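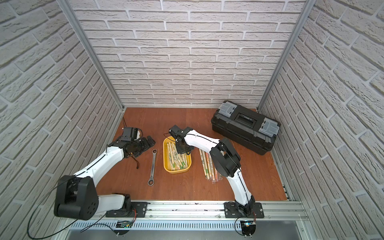

Most toolboxes are tidied once, on the day they are bought, and after that they are simply filled. Mine had reached the stage where the lid needed a knee on it. I finally gave up one Friday in February, when I went in for a pair of pliers and came out with a plaster on my thumb. What follows is the method I've settled on since, and it wants a free table more than it wants cleverness. A reddish-brown wood-grain top does nicely, with the toolbox parked towards the far right corner, a wrench out where you can reach it and the sticks already in bundles. The kitchen worktop will not do nicely, as I have been told.

What you need

A table. A damp rag and a dry one. An old paintbrush for the corners. Rubber bands or string. A jam jar for the things you can't name. Tea, if you are the sort who works better with a deadline going cold beside you.

Step 1: Empty it properly

Take everything out, including the bottom layer. The bottom layer is where the trouble lives. Mine held a Feng catalogue, folded open at page 617, showing a bench vice I had evidently once felt strongly about. Tip the last of the grit on to newspaper and brush out the corners. If the tray lifts out, lift it out. If it used to lift out, there's a screw wedged under it.

Step 2: Sort by what you reach for

The usual advice is to sort by type, all the screwdrivers together like a school photograph. I prefer to sort by how often I swear while looking for the thing. Start three heaps: every week, now and then, and never. Be strict about the third heap. Fuad Asfaw, who lent me half of what's in mine, keeps a drill chuck key for a drill he sold before he was married, and he'll defend it to you at length.

Anything you have two of, keep the better one. Anything you have five of is a tape measure, and you still won't find one on the day.

Step 3: Bundle the long stuff

Dowels, stirring sticks, garden canes cut short and offcuts all behave the same way, in that they get across the top of everything and stop the lid shutting. Line up the ends by tapping them on the table, then put a band round each end of the bundle. One band in the middle gives you a fan. Keep bundles thin enough to close your hand round. I had 200 plant sticks from Miltska in a single lump and it rolled off the table twice before I took the hint.

Step 4: Wipe, then oil

Wipe the handles with the damp rag and the metal with the dry one. A wrench with a moving jaw wants a drop of oil on the screw, then a few turns in and out. I use Istum light oil. Mitiku Yimer uses whatever is left over from the bicycle, and his wrenches turn better than mine.

Step 5: Put it back in the wrong order

That is, heavy and rarely used at the bottom, light and often used at the top. It feels backwards while you're doing it. Wrenches lie flat along the long side, heads alternating. Pliers go in closed. Blades go in a sleeve, or at the very least pointing away from the thumb you've got left. Small screws go in a tin with a lid you trust; the Devo ones with the 8 little compartments are fine until you carry them upside down.

Leave a gap at the top, about a hand deep if you can manage it. You'll want to fill it. Go and have your tea first.

The jam jar goes on the shelf, not in the box. Look through it next spring and throw out whatever still means nothing to you.

Filed under: Sheds & Workshops, Tidying, Hand Tools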